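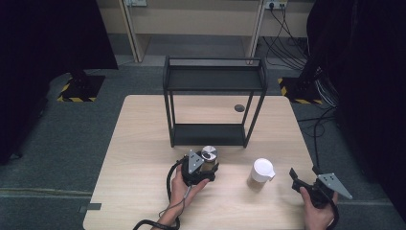 Equipo Stornora

20 de septiembre de 2019

¡Hola a todos los de la fundación! Os cuento cómo va el rincón del café, que avanza más de lo que esperaba en enero. Ya tenemos la estantería negra de dos baldas sobre la mesa de madera clara y ahora toca decidir qué va en cada una (yo pondría los tarros abajo y los vasos con tapa arriba, pero hay debate). Los tarritos de tapa metálica redonda me encantan, ocupan poquísimo y se apilan bien.

De los 2.000 euros quedan 20, así que vamos justos. Faltan 2 cosas: las etiquetas, que encargamos a Kavholm y tardan 5 días, y una bandeja para el azúcar. También quiero probar la mesa pegada a la pared, a ver si se pasa mejor por detrás. Os mando las facturas de Onder el lunes, ¡y gracias por la paciencia!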